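Putting Things Away Is Still Hard Work for a Machine

May 7, 2025

The laundry room at the Raltton test house has a washer, a dryer, a shelf of detergent and a folding table that has seen a lot of towels. On the morning I visited, a machine was folding them. It took hold of a hand towel by one corner, lost the corner, found it again and laid the towel flat. A second fold followed, a little crooked. The whole job took 55 seconds. A person on the staff did the next one in four, while talking to me.

Raltton makes warehouse equipment and wants to sell a home machine. It rents the house, a three-bedroom ranch, to find out which chores are close and which are not. The company keeps a list of 49 household jobs on the kitchen wall. When I was there, 13 had a green sticker, meaning the machine had finished the job without help on five tries in a row. Wiping a counter had one. So did carrying a full basket down the hall. Loading the dishwasher did not, and neither did making a bed.

The easy part, everyone told me, is moving from one place to another. Floors are mostly flat and walls stay put. The trouble starts at the hands. A towel changes shape when it is touched. A drinking glass is hard to see and easy to break. A drawer will stick on a humid day and slide freely on a dry one, and a person adjusts without thinking about it.

Shops have an easier time, up to a point. Plideck, which makes cabinet hardware, has arms on its packing line that put hinges in boxes all day. The hinges arrive facing the same way, in the same spot, and the arms rarely miss. Last August the company tried using the same arms to sort returns, where parts come back in whatever bag the customer had around. The trial ended after two weeks. A plant manager told me the arms were fine with anything they had seen before and slow with everything else. People sort the returns now, as they did before the trial.

Durán, a smaller outfit, sells a service more than a machine. It sets up arms in bakeries and print shops and stays on to fix what goes wrong. Its engineers said the calls they get are mostly dull ones. A tray was moved. Someone put a new label over the old one. A door that used to be left open was closed. None of that would slow down a new hire for more than a minute.

Much of the practice now takes place on a computer. Skirkulmont, a software firm, builds simulated tables, cabinets and arms, and lets the control program try the same small job again and again. A typical batch is 1,000 attempts, run overnight. The jobs sound like something you would ask of a small child: open the drawer, put the block in, close the drawer. They are useful because they break a chore into steps that can each be checked. Did the drawer open far enough? Did the block go inside, or was it dropped on the rim? Did the second arm stay out of the way? 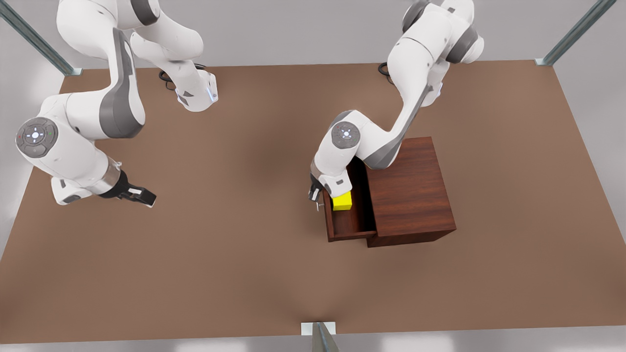
A simulated drawer task, with a yellow cube at the left arm's gripper and the other gripper empty.

The cube has straight sides and one bright color, and a cabinet on a bare table is about as tidy as furniture gets. A real kitchen drawer holds scissors, rubber bands and the takeout menus, and it may already be too full to close. The people at Skirkulmont know this. Their plan is to add clutter a little at a time and to change the weight of the drawer and the light in the room from one attempt to the next. Programs trained that way do better when they are moved to real arms, they said, though still worse than they do on the screen.

I asked at each stop when a machine would be able to clean up a kitchen after dinner. Durán would not guess. Plideck said it was not their business. At the Raltton house they pointed to the list on the wall and said the dishwasher was next, starting with plates and leaving the silverware for later.

The towels were done by the time I left, and a member of the staff carried the stack to the hall closet.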